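**1/** I run a small LTL desk out of Vusard. People keep asking me why their freight bill came in higher than the quote, so I'm going to go through one from this spring. Real numbers, with the customer's name left off.

**2/** The shipment was 8 pallets of bagged tile adhesive, Flendau to Khondokar, 253 miles. The shipper booked it online as standard pallets, dock to dock, with no extras. The quote was $1,420.

**3/** The final invoice was $300 more. The shipper was upset and I understand that. The carrier also had paperwork for every dollar of it.

**4/** First charge was a liftgate. The delivery address was listed as a warehouse. It is a warehouse, but it has a roll-up door at street level and no dock. The driver can't get a pallet of adhesive off a trailer there without a liftgate.

**5/** If you are shipping to an address for the first time, call and ask one question: "Do you have a dock that takes a 53-foot trailer?" Don't ask "can you receive freight." Everybody says yes to that.

**6/** Second charge was a reweigh. The bill of lading had the product weight and left out the pallets themselves. A wood pallet can run 40 pounds or more, and these were heavy ones. The terminal put the load on the scale and the corrected weight went on the bill.

**7/** Carriers check weight a lot more than they used to. Most of the terminals I deal with have a scale built into the forklift, so it takes them no extra time. Assume every load gets weighed.

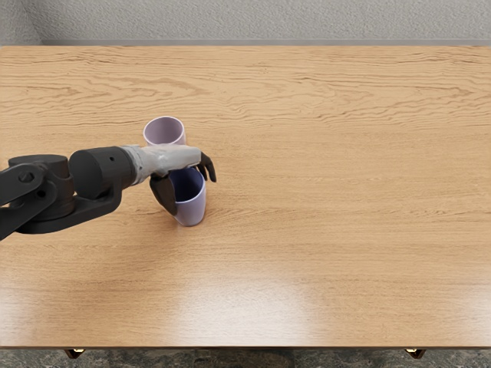
**8/** Nondeck replied to the last post to say the shipper shouldn't pay for a reweigh without seeing the certificate, and that their own office has had two of these reversed since April by asking for it.

**9/** Agreed, and I should have put that in. Ask for the weight and inspection certificate in writing. It should show the date, the terminal, the scale reading and the pro number. If the carrier can't send it, dispute the charge. We asked on this one and got it the same afternoon, so the charge stood.

**10/** Third charge was detention. The receiver had one forklift and it was in use when the truck got there. The driver waited past the free time. Free time on LTL is short, and it depends on the carrier and the weight, so look it up in the rules tariff before you book.

**11/** Detention is the one where the shipper has the least control and still gets the bill. What helps is a delivery appointment. It may cost a little by itself, so compare that with what an hour of waiting runs on your lane.

**12/** What I'd put on the bill of lading next time:
- total weight with pallets and wrap
- length, width and height of each pallet, measured after wrapping
- liftgate yes or no
- receiver's phone number, one that a person picks up
- receiving hours, including lunch if they close for it

**13/** That last one matters in Khondokar. Half the industrial park there shuts from noon to one, and the trucks from our side tend to arrive right in the middle of it.

**14/** We rebooked the same load for the same customer last month with the liftgate and an appointment on it from the start. The quote was higher than $1,420 and lower than the first invoice. No changes after delivery.

**15/** I've had a couple of messages asking about freight class on adhesive. It depends on the product and how it's packed, so have the item description from the packaging and the pallet dimensions ready before you ask your carrier. I'll do a separate thread on reading the classification listings when I have a slow day.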